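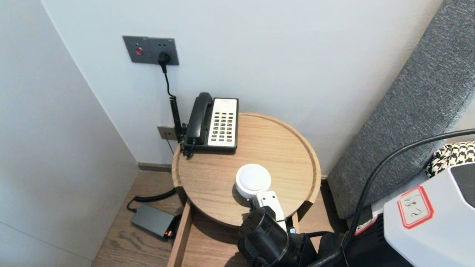
本页最后修改：2018年5月

版块：机械臂与操作 › 示教与数据采集
主题：小圆桌上抓扁圆件，遥操作示教的接近段总是犹豫，策略学成了停在物体前面

楼主 坐标系左手
我们在做床头桌面小物件的示教。臂是 Erketti，遥操作端用 Wamo 的手持主控，操作员戴头显，看头部相机的画面。任务本身不复杂：圆形木桌靠墙角放，桌上有一部带线的座机，座机前面放一个白色圆件，上表面光滑，底边略微外张。夹爪从桌子前沿一侧进去，贴着圆件下沿把它夹住，抬起，放到指定位置。

目前共 937 条示教，全部遥操作。记录频率 20 Hz，存关节角、末端位姿、夹爪开度、头部相机图像。没有腕部相机，没有力传感器，夹爪只有电机电流。

问题出在接近段。操作员把指尖送到圆件下沿附近之后会停一下，看清楚再合爪。训练出来的策略把这个停顿学得很好，到了同样的位置就不动了，或者来回小幅抖动，一直到超时。按时间裁掉静止帧试过，抖动少了，撞件多了。

头图是接近段里的一帧，指尖在圆件的下沿，碰没碰上从这个视角判断不了，操作员说他当时也判断不了。

想问两件事：
一、这种停顿应该在采集时解决，还是在数据处理时解决。
二、有没有必要把遥操作换成拖动示教，手扶着臂走一遍，接触由人手感觉。

回复 谐波减速
先回答二：换。扁圆件高度低，夹爪要贴桌面走，遥操作没有力反馈，操作员只能靠眼睛。你这个视角里，手指和圆件下沿几乎叠在一起，深度信息基本没有。拖动示教的时候人手能感觉到指尖蹭到桌面，自然就不会停。

我这边同类任务两种都录过，拖动的轨迹明显更平滑，接近段没有停顿，训练之前几乎不用裁。

回复 只看日志
不同意楼上。拖动示教录下来的图像里有人的手和胳膊，头部相机正好对着工作区，遮挡非常严重。部署时人不在，输入分布就变了。楼主的策略吃图像，这一条就够否掉拖动了。

再一个，拖动的时候人推着臂走，关节力矩里混着人的力，楼主唯一的接触信号是夹爪电流，合爪又需要另外按键触发，动作和触发很难对齐。

回复 谐波减速
遮挡可以用回放解决。先拖动录关节轨迹，人退开，物体放回原位，再让臂自己回放一遍，回放时录图像。多花一倍时间，数据是干净的。

回复 只看日志
物体放回原位，这句话很轻松。圆件没有固定位置，每条示教都要换地方，回放之前要复位到毫米级。不打定位标记做不到，打了标记，标记又进图像。

回复 坐标系左手
补充一下：圆件位置每条都换，座机位置每隔一批换一次。桌面上不允许贴标记，这是任务书里写的。回放方案我们评估过，复位误差一大，回放时夹爪直接把圆件推走，这一条就废了。

回复 三号料仓
说一个没人提的：延迟。操作员停顿有两种，一种是看不清，一种是在等画面追上手。楼主端到端延迟多少？从手动到头显里看到臂动，要这一整段，不要只报网络那一段。

回复 坐标系左手
实测 70 毫秒，从主控发生位移到头显画面变化。测法是高速摄像同时拍主控和头显目镜。

回复 三号料仓
70 毫秒不算差，还不至于造成明显的走走停停。那就是看不清。

建议你把停顿段单独统计一下，按操作员分，按圆件在桌上的前后位置分。如果停顿长度跟前后位置强相关，就是深度问题；如果跟操作员强相关，就是习惯问题，培训能解决。

回复 坐标系左手
按操作员分过，人和人之间差别不大。按位置还没分，明天跑。

回复 凸轮轴
看了头图，有几个跟问题不直接相关的地方，也说一下。

座机的黑色听筒前后放在左边，听筒旁边有一段螺旋线垂在墙上。夹爪这次从前面进，不会碰到。但是如果圆件放到桌子靠后的位置，抬起之后末端往左后方走，手指就有机会钩到那一带的线。钩到一次，座机就会被拽动，后面整批数据的背景都变了，操作员未必注意得到。

地上那个带红灯的电源适配器，线是绕到桌子下面去的。底盘要动的话，先把它理到墙边。

右边那根粗黑线，从沙发靠背或者床头板前面弯下来，往机器人那边去。你们每次录制它的形状固定吗？这根线在画面里占的面积不小，又是深色，模型很容易拿它当线索。

回复 坐标系左手
座机线：目前左后方设了禁区，末端进去主控会震动并且限速。
适配器：底盘在这个任务里锁死，不动。
粗黑线：形状不固定，每次上电之后都略有不同。有没有被模型利用，没有验证过。

回复 只看日志
验证方法很便宜。留一批验证图像，把那根线所在的区域用邻近背景填掉，看动作输出变化多大。变化超过你把圆件平移一点引起的变化，就说明它在看线。

回复 空载电流
回到停顿。我不赞成在数据处理阶段裁静止帧。停顿那段里，操作员在做判断，判断完了才合爪。把停顿裁掉之后，图像几乎没变，标签却从“继续前进”跳到“合爪”，单帧策略看不出差别，只能在两个动作之间取平均，出来的就是一边往前拱一边半合爪。楼主说的撞件多了，应该就是这么来的。

做法有两个方向。一是给策略历史信息，至少让它知道自己已经在这里停了多久。二是让停顿对应的图像跟前进对应的图像真的有区别，加腕部相机是最直接的。

回复 谐波减速
给历史信息会更糟。输入里有过去的动作，模型最省力的解就是照抄上一步，上一步是停，这一步还是停。楼主现在的症状会从“停到超时”变成“停得更坚定”。

回复 空载电流
给的是图像历史，不给动作历史，两件事。

回复 谐波减速
相邻几帧图像完全一样，就等于告诉它上一步没动。信息是等价的。

回复 空载电流
信息有泄漏，这一点我同意。程度不一样，跳着取帧可以减轻。你说的等价只在静止段成立，而且静止段长度本身就是有用的信号。这个争下去没有结果，让楼主两个都训一遍。

回复 lhollenstein
我是 Lorenz Hollenstein，在 Lelledmont 做遥操作采集流程，中文写得慢，见谅。

我们的经验是采集阶段处理。规则只有三条：
1. 接近过程分成两段，先到圆件前方的预备点，姿态在预备点调好，之后只允许沿一个方向直线进入。
2. 直线进入阶段，主控只接受前后方向的输入，其余自由度由软件锁定。
3. 进入之后不确定时，允许后退到预备点重来，不允许停在物体旁边思考。

第三条最重要。后退重来的数据要保留，不要剪掉。策略从中学到的是：看不清就退回去。这比停着有用，退回去之后图像会变。

回复 坐标系左手
谢谢。第二条的锁定，在 Wamo 里怎么配？我只找到整体缩放，没有找到按轴锁。

回复 lhollenstein
Wamo 的界面里没有。我们在它和臂控制器中间加了一层，把末端增量投影到工具坐标系的前进轴上，再发给臂。切换用脚踏。注意切换瞬间要重新记录主控零点，否则松开脚踏时末端会跳。

回复 凸轮轴
脚踏切换的状态要不要记录？

回复 lhollenstein
要记录，不要输入给策略。它是很好的分段标签，预备点、进入、合爪三段可以自动切出来，检查数据时省很多时间。

回复 谐波减速
锁轴有一个代价：操作员在进入阶段不能修正横向偏差。圆件是圆的，夹爪偏一点，合爪时会把它往旁边挤。指尖是白的，圆件也是白的，偏没偏，画面里对比度很低。

回复 lhollenstein
偏了就退回预备点，在那里修正。规则三覆盖了这个情况。对比度的问题我同意，指尖可以贴深色哑光胶带，前提是部署时也贴。

回复 只看日志
换深色指尖，前面 937 条就跟后面的不是一个外观了，混在一起训要小心。

回复 三号料仓
顺便问光照。头图里的光很散，墙角的影子都很软，圆件左边那点阴影也淡。接触阴影是判断高度的重要线索，指尖压到桌面时影子会和指尖合到一起。光这么散，操作员等于少了一个参照。侧面加一盏方向性强一点的灯，比加相机便宜。

回复 坐标系左手
灯可以试。光滑顶面可能会出高光，先试一批再说。

回复 坐标系左手
位置统计跑完了。停顿长度跟圆件前后位置相关，越靠后停得越久，跟左右位置基本无关。三号料仓的判断成立，是深度问题。

另外翻出 55 条，操作员在圆件旁边停完之后，先用指尖碰一下圆件，看它动没动，再合爪。这是操作员自己摸索出来的办法，没有写在规程里。这 55 条要不要删？

回复 谐波减速
删。碰一下会改变物体位置，策略学了之后会把碰当成必要动作，放到桌沿附近就把东西碰下去了。

回复 空载电流
不删。试探接触是合理策略，在没有力觉的情况下等于用视觉读接触。圆件动了，就说明指尖到位了，图像随之变化，正好打破你那个静止段的歧义。

回复 只看日志
先别争删不删。55 条占比太小，混在里面学不出来，只会增加噪声。要么单独补录到够用的量，要么这一轮先拿出去。

回复 hvaldovinos
Solís 那边的采集间由我负责，Higinio Valdovinos。我们二月遇到过同样的情况，处理方式是拿出来单独存档，标注为“试探”，主训练集不用。后来补录了一批只做试探的，单独训练，靠后位置的抓取有改善，靠前位置没有差别。靠近桌沿的位置必须禁止试探，这一点谐波减速说得对。

还有一个细节。楼主这张圆桌的台面有一圈凸起的边。夹爪从前沿进入时，手指必须先越过这圈边再下降，下降的高度差会出现在每一条示教里。我们的方桌没有这个边，所以轨迹形状不能直接对比。Lorenz 的预备点如果设在边的外侧，直线进入会蹭到边；应该设在边的内侧，高度已经降下来之后。

回复 lhollenstein
同意，预备点在边的内侧。圆件太靠前的时候，内侧没有足够的空间放预备点，此时改成带角度进入，手指向上翘。头图里白色手指就是斜着朝上的，姿态可以保留。

回复 谐波减速
手指斜着朝上进去，指尖高、指根低，先碰到桌边的是指根和后面的黑色腕部，头部相机从上往下看，下面正好是盲区。遥操作最怕的就是这个。拖动示教时人站在侧面，一眼就看到了。

回复 坐标系左手
这点接受。我们在侧面放一个只给操作员看的相机，画面进头显的小窗，不进训练数据。

回复 只看日志
给操作员看了策略看不到的画面，操作员的决策就依赖了策略没有的信息。停顿没了，代价是同一幅头部图像对应不同动作，而且你从数据里看不出原因。我宁可让停顿留着。

回复 三号料仓
侧面相机只用于防撞，不用于判断合爪时机。规程里写清楚，小窗在脚踏踩下之后自动关闭。

回复 只看日志
自动关闭的话可以接受，靠操作员自觉不行。

回复 坐标系左手
下一轮安排如下：
· 预备点设在桌边内侧，脚踏锁轴，脚踏状态写入日志
· 允许后退重来，后退段保留
· 侧面相机小窗，踩下脚踏即关
· 55 条试探单独存档
· 粗黑线区域做一次填充测试，结果贴上来
· 图像历史加跳帧，和单帧各训一个
· 指尖胶带暂时不贴，方向灯先试一小批

记录频率维持 20 Hz。拖动示教这一轮不做。

回复 谐波减速
保留意见。至少用拖动录一小批只存轨迹、不存图像的，拿来对比接近段的速度曲线。不花多少时间，能看出遥操作到底慢在哪里。

回复 坐标系左手
可以，下周臂空出来就录，速度曲线和填充测试一起贴。

回复 凸轮轴
录之前把座机位置记下来。拖动的时候人站在桌边，胳膊最容易带到那根螺旋线。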